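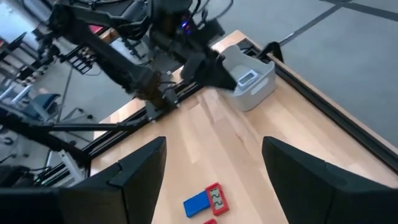 I have been thinking a lot lately about how we let children be bored, or rather how we don't. When I was growing up in Eltcombe, summer afternoons went on more or less forever, and my mother's answer to any complaint was that the back door was open and supper was at six. I wandered. I dug holes. One year my brother and I spent most of August trying to build a raft, and I still remember the smell of that muddy creek better than I remember any classroom.

My own three kids have a calendar on the refrigerator, and I am the one who filled it in, so please don't think I'm scolding anybody else! Swimming, then piano, then math club, with a sandwich in the car between them. I added up the fees for the spring session and came to 490 dollars, and I sat there at the kitchen table feeling a bit foolish, and also tired.

My neighbor Nuria Valcárcel raised her boys with one activity each and the rest of the week left open. She says the first 3 weeks were awful – whining at every window – and then they started making up games she couldn't follow. I'd like to try it. My youngest is 9, and I don't believe we've missed our chance.

So we are dropping piano in June (she won't miss it, and neither will the dog). The afternoons will stay blank on the calendar, and I've promised to leave them that way until school starts.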